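홈 연구노트 과제별 보기 자료실 검색 로그인

Tisomia 이동로봇연구실 연구노트
작성일: 2018-06-12
과제: 보행로 주행 로봇의 노면 경계 추정
플랫폼: Drodumell
시험 지역: Grallside 주거지 구간
기록 구분: 방법 비교 및 중간 결과

1. 목적

본 기록은 Drodumell 플랫폼의 노면 경계 추정 방법을 변경한 뒤 수행한 오프라인 비교의 절차와 결과를 정리한 것이다. 기존 방법은 색상과 질감만으로 차도와 보행로를 구분하고, 두 영역이 만나는 선을 경계로 출력한다. 이 방법은 포장 재질이 뚜렷이 다른 구간에서는 문제가 없으나, 균열이나 보수 흔적이 많은 보행로에서 경계가 안쪽으로 밀려 들어오는 현상이 반복되었다. 경계가 밀리면 로봇의 허용 주행 폭이 갑자기 줄어들고, 경로 계획기는 이를 장애물로 해석하여 감속 명령을 낸다. 지난 회의에서 원인으로 지목된 항목은 분할 결과의 순간적인 흔들림과 경계 후보 선택 규칙의 단순함이었다. 금번에는 두 항목 중 후자를 먼저 다룬다. 분할망 자체는 손대지 않았으며 가중치도 기존 것을 그대로 사용하였다.

2. 변경한 방법

변경안에서는 경계 후보를 하나로 확정하지 않고 복수로 유지한다. 분할 결과에서 얻은 영역 경계와 밝기 기울기에서 얻은 선분을 각각 후보로 올린 뒤, 직전 프레임에서 채택된 경계를 주행 거리계 값으로 이동시켜 비교한다. 비교 기준은 위치 차이, 방향 차이, 연속 길이의 세 항목이다. 이 가운데 연속 길이의 비중을 가장 크게 두었다. 균열은 구불구불하고 짧은 선분으로 끊어지는 반면 연석은 길게 이어진다는 가정에 따른 것이다.

수직 구조물은 보조 기준으로만 사용한다. 전신주, 울타리 기둥과 같은 구조물의 하단이 경계 가까이에서 검출되면 해당 지점의 후보에 가산점을 준다. 다만 모든 수직 구조물이 경계 위에 서 있는 것은 아니다. 사유지 안쪽의 기둥이나 식생 속 지지대가 선택되면 경계가 오히려 반대 방향으로 끌려간다. 이에 따라 하단이 노면과 직접 맞닿은 것으로 판정된 경우에만 가산점을 부여하도록 제한하였다.

후보 전환에는 이력 조건을 둔다. 새 후보의 점수가 높더라도 3프레임 연속으로 우위를 유지하지 못하면 기존 경계를 유지한다. 값을 더 크게 잡으면 출력은 안정되지만 진입로나 횡단 구간에서 반응이 늦어진다. 현재 값은 예비 시험에서 정한 것이며 최종값으로 보지 않는다.

3. 자료 및 기준선 작성

Grallside 지역 기록 가운데 31개 구간을 대상으로 하였다. 구간은 교차로, 진입로, 포장 변화 지점 등에서 끊었고, 동일 가로라도 주행 방향이 다르면 별도 구간으로 취급하였다. 기록 재생과 기준선 작성에는 연구실 내부 도구인 Navaratnam을 사용하였다.

31개 구간 중 2개 구간은 영상과 주행 거리계의 시각이 어긋나 있어 평가에서 제외하였다. 변경안은 직전 경계를 거리계 값으로 이동시키므로 시각이 맞지 않는 자료로는 공정한 비교가 성립하지 않는다. 제외 여부는 두 방법의 결과를 보기 전에 결정하였으며, 원자료는 삭제하지 않고 보관 폴더에 남겨 두었다. 따라서 평가 대상은 29개 구간이다.

기준선 작성 규칙은 다음과 같이 통일하였다.

- 연석이 식별되는 경우 차도 쪽 아래 모서리를 경계로 한다.
- 연석이 없고 포장 재질만 달라지는 경우 재질이 바뀌는 선을 경계로 한다.
- 잔디나 흙이 차도에 접한 경우 포장 끝을 경계로 하되, 풀이 포장을 덮은 부분은 불확실 표시를 붙인다.
- 굽은 길의 먼 쪽에서 경계가 식생이나 그늘에 묻히는 경우 추측하여 연장하지 않는다.
- 균열, 보수 이음매, 얼룩은 길이와 관계없이 경계로 표시하지 않는다.
- 울타리 하단과 건물 앞 단차는 별도 층에 표시하고 차도 경계와 섞지 않는다.

마지막 항목은 이번에 새로 추가하였다. 이전 기준선에는 차도 쪽 경계와 사유지 쪽 경계가 같은 층에 들어간 사례가 있었고, 평가 프로그램은 둘 중 가까운 선을 정답으로 간주하고 있었다. 이 상태에서는 추정선이 사유지 쪽으로 완전히 넘어가도 오차가 작게 계산된다. 과거 보고서에 기재된 오차 값은 이 문제의 영향을 받았을 가능성이 있으므로, 재계산 전까지 인용하지 않는 것이 타당하다.

4. 비교 절차

두 방법에 동일한 분할 결과를 입력하였다. 분할 결과는 사전에 저장해 두고 재생 시 불러오는 방식으로 고정하여 연산 순서에 따른 차이가 들어가지 않도록 하였다. 카메라 보정값 또한 동일 파일을 사용하였다.

판정 항목은 경계 유지 여부, 잘못된 후보로 전환한 뒤의 복귀 여부, 그리고 굽은 구간에서의 지연이다. 평균 오차는 참고용으로만 산출하였다. 평균은 긴 직선 구간의 양호한 결과에 크게 좌우되어 주행 중 감속을 일으키는 짧은 이탈을 잘 드러내지 못한다. 각 구간은 시작 프레임을 달리하여 3회 재생하였다. 변경안은 초기 경계에 의존하므로 시작 조건의 영향을 함께 확인할 필요가 있었다.

판정은 추정 결과를 기준선과 겹쳐 확인하는 방식으로 하였고, 어느 방법의 결과인지는 판정이 끝날 때까지 화면에 표시하지 않았다. 다만 변경안의 출력은 눈에 띄게 매끄러우므로 판정자가 방법을 짐작할 여지는 남아 있다. 이 점은 결과 해석 시 감안하여야 한다.

5. 결과

균열과 보수 흔적이 있는 보행로에서 변경안의 안정성이 개선되었다. 기존 방법에서 균열을 따라 경계가 안쪽으로 꺾이던 지점 대부분에서 변경안은 연석 쪽 후보를 유지하였다. 연속 길이 항목을 제거하고 재생하면 동일 지점에서 이탈이 다시 나타나므로, 개선의 주된 요인은 이 항목으로 판단한다.

반면 29개 구간 가운데 3개 구간에서는 변경안의 결과가 기존 방법보다 나빴다. 모두 경계가 급하게 굽거나 차량 진입로로 끊기는 구간이다. 이력 조건이 기존 직선을 지나치게 오래 붙들었고, 경계가 굽기 시작한 뒤에도 추정선이 곧게 뻗어 차도 안쪽으로 들어갔다. 안전 측면에서는 보행로 폭을 좁게 추정하는 오류보다 차도를 보행로로 추정하는 오류가 더 중대하다. 그러므로 안정성 개선만을 근거로 변경안을 실차에 적용하는 것은 적절하지 않다.

시작 프레임의 영향은 제한적이었다. 초기 경계가 잘못 잡힌 경우에도 연석이 충분히 길게 보이는 구간에 들어서면 복귀하였다. 복귀하지 못한 경우는 그늘 속에서 시작한 재생에 집중되었으며, 이때에는 밝기 기울기 후보 자체가 부족하였다.

수직 구조물 가산점의 효과는 당초 기대보다 작았다. 전신주가 경계 가까이 있는 곳에서는 후보 선택에 도움이 되었으나, 해당 지점은 연속 길이만으로도 올바른 후보가 선택되는 경우가 많았다. 가산점을 유지할 근거는 아직 충분하지 않다.

6. 굽은 주거지 가로에 대한 검토

오른쪽으로 완만하게 굽는 좁은 아스팔트 가로를 후보 선택 규칙의 검토 대상으로 삼았다. 밝은 보도와 어두운 차도 사이의 낮은 연석은 전신주 밑동부터 앞쪽으로 뚜렷한 사선을 이룬다. 보도 쪽에는 길게 휘어지는 균열이 있어 연속 길이 항목의 가정을 점검하기에 적합하다. 균열이 짧게 끊긴다는 2절의 가정은 이러한 표면에서 성립하지 않을 수 있으며, 길이와 함께 방향 변화의 크기를 평가에 넣는 방안을 검토한다.

전신주 너머로는 길 왼쪽이 나무 그늘과 아래쪽 식생으로 어두워진다. 이 부분의 경계는 기준선 규칙에 따라 연장하지 않는다. 추정기에서도 가까운 연석의 방향을 먼 곳까지 그대로 적용하지 않도록 외삽 길이에 상한을 둘 필요가 있다. 검은 금속 울타리의 촘촘한 세로 살은 수직 구조물 후보를 다수 발생시킬 수 있다. 울타리 하단은 보도 위의 낮은 턱과 만나므로 차도 경계의 근거로 사용해서는 안 된다.

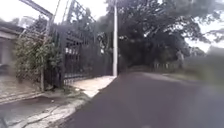 7. 후속 조치

가. 후보 점수에 방향 변화 항목을 추가한다. 단순 곡률로 처리하면 굽은 연석까지 불리해지므로, 짧은 거리 안에서 방향이 좌우로 반복하여 바뀌는 경우에 한해 감점하는 방식을 우선 구현한다.

나. 이력 조건을 주행 방향 변화와 연동한다. 로봇이 회전 중이거나 분할 결과의 경계 방향이 일정하게 변하고 있으면 전환에 필요한 프레임 수를 줄인다. 직진 중의 값은 당분간 변경하지 않는다.

다. 외삽 구간의 출력을 별도로 구분한다. 현재 경로 계획기는 관측된 경계와 외삽된 경계를 동일하게 취급한다. 인터페이스에 구분 값을 추가하고, 외삽 구간에서는 보수적인 주행 폭을 적용한다. 계획기 측 수정이 필요하므로 사전 협의 후 진행한다.

라. 울타리 세로 살을 개별 기둥으로 취급하지 않도록 묶음 처리를 넣는다. 처리 후에도 가산점의 효과가 확인되지 않으면 해당 기능을 제거한다.

마. 제외한 2개 구간의 시각 보정을 시도한다. 보정이 되더라도 금번 결과에 소급하여 합산하지 않고 다음 비교부터 포함한다.

실차 시험은 가항과 나항의 오프라인 확인 후 7월 중에 재논의한다. 그때까지 Drodumell의 기본 설정은 기존 방법으로 유지하며, 변경안은 기록 재생 환경에서만 사용한다.

8. 보관 및 재현 관련 기록

기준선 파일은 차도 경계, 사유지 쪽 경계, 불확실 표시의 층을 분리하여 저장하였다. Navaratnam의 이전 저장 형식으로 내보내면 층 정보가 합쳐지므로 해당 기능을 사용하지 않는다. 이미 이전 형식으로 변환한 파일은 평가에 투입하기 전에 반드시 원본과 대조한다.

비교에 사용한 설정 파일, 분할 결과, 보정 파일은 과제 폴더의 동일 위치에 두었다. 판정표에는 구간 번호와 재생 회차, 판정 사유를 함께 적었으며, 사유가 비어 있는 항목은 재판정 대상으로 한다. 연속 길이 항목을 제거한 재생 결과는 별도 폴더에 보관 중이고, 방향 변화 항목을 구현한 뒤 같은 조건으로 다시 비교할 예정이다.

미결: 풀이 포장 끝을 덮은 구간의 불확실 표시 폭. 작성자 간 차이가 남아 있어 규칙 문구를 보완할 것.

Tisomia 이동로봇연구실 | 연구노트 관련 문의: 연구실 행정 담당 | © Tisomia | 맨 위로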